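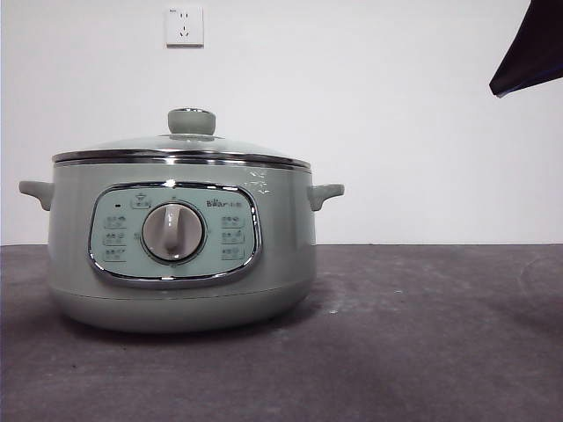

slowpoke_26
Four weeks into the new place in Belmonte and I'm still fighting with dried chickpeas. Back in Nevadora I'd soak them overnight, simmer an hour, done. Now it's two hours plus and they're still chalky in the middle. I've gone to a little electric cooker, the squat sage green one with the glass lid, mostly so I can leave it going while I work. Same result as the stovetop. Is it the water here? My neighbour reckons it's really hard.

tasell_road
Hard water will do it. Half a teaspoon of bicarb in the soak, rinse well, then cook in fresh water. Changed my life — well, my hummus.

Gumnut
Bicarb makes them taste like soap. I'd be looking at how old the chickpeas are. Where'd you buy them?

slowpoke_26
Flitar, the bulk bins. 200 g at a time.

Gumnut
There you go. Those bins hardly turn over. Try a sealed bag from somewhere busy before you start messing about with chemistry.

tasell_road
It only tastes like soap if you chuck in a heap and don't rinse. Half a teaspoon! I've done it for years and my kids would be the first to whinge.

magpie3423
I salt the soak, a good tablespoon. Skins go soft and the flavour's better. Mum always said salt toughens them but I've never found that.

Gumnut
Salt I'll agree with. Still say it's old stock.

slowpoke_26
Righto, new bag on Thursday and I'll split it, salt in one bowl and bicarb in the other. Will report back. Anyone got a use for a kilo of chalky ones in the meantime?

magpie3423
Falafel. You don't cook them first, just soak and blitz.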